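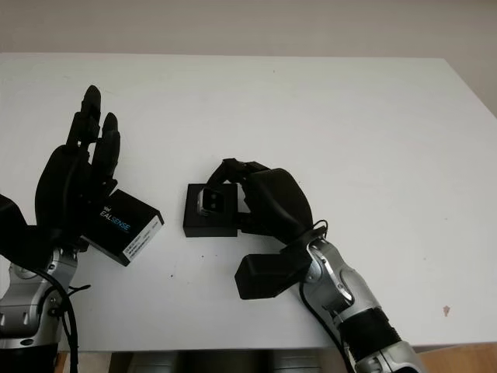
The Plelberg open day had a sign at the gate saying robots to the left, coffee to the right, and I am sorry to report that the coffee line was shorter. I went left anyway. Rovance has the upper floor of an old mill building there, and once a year in April they let people in to look at the software, which is a brave thing to invite the public to look at.

The first half hour was a talk. Margaux Boyer runs the planning group and she did it without slides, on account of the projector. Her subject was the two-handed work: one hand holding a RealSense, the other a small square black box, and a planner that has to get the two near each other without the fingers arriving first. The planner is called Sisay. It treats both arms as one long awkward animal and plans for the lot together. The older version planned the left arm, then the right, and spent much of its life politely waiting for itself.

I asked about the fingers, since a hand like that has a great many places to go wrong. She said the arms are the easy part. Sisay keeps a library of 1,034 grasps and throws most of them out before it does any real thinking, by checking whether the wrist could get there at all. What survives is usually fewer than 30. Those get the full collision check, including fingers that aren't holding anything and would still like to stick straight up.

Perception had its own corner and its own grievances. Black parts held in black hands over a white table sounds like a gift until you learn that the table is the only thing the segmentation is ever sure of. A young man with a very tidy laptop showed us the mask overlay, with the part in green and the hand in orange, and a disputed border region in a purple he described as "under discussion". They now render the hand from the joint angles and subtract it, then argue about what's left. I liked this more than anything else I saw that day.

Upstairs again (there is a half floor, don't ask) we got the replay tool, Plesley. Every run is logged, and you can scrub back through it with the plan, the camera view and the joint torques all on one timeline. It keeps the last 200 runs and tags each failure with a cause. There are 18 causes. One of them is "other", and I am told it is doing very well.

A man behind me wanted to know when it would be faster. Margaux said the planning takes less time than the arms do, so he should take it up with the arms. He wrote that down.

Practical notes, if you go: parking is behind the mill, the stairs are steep, and the talk is worth getting a seat for – the back row hears mostly ventilation. I never did get the coffee. By the time I came down they were folding the table.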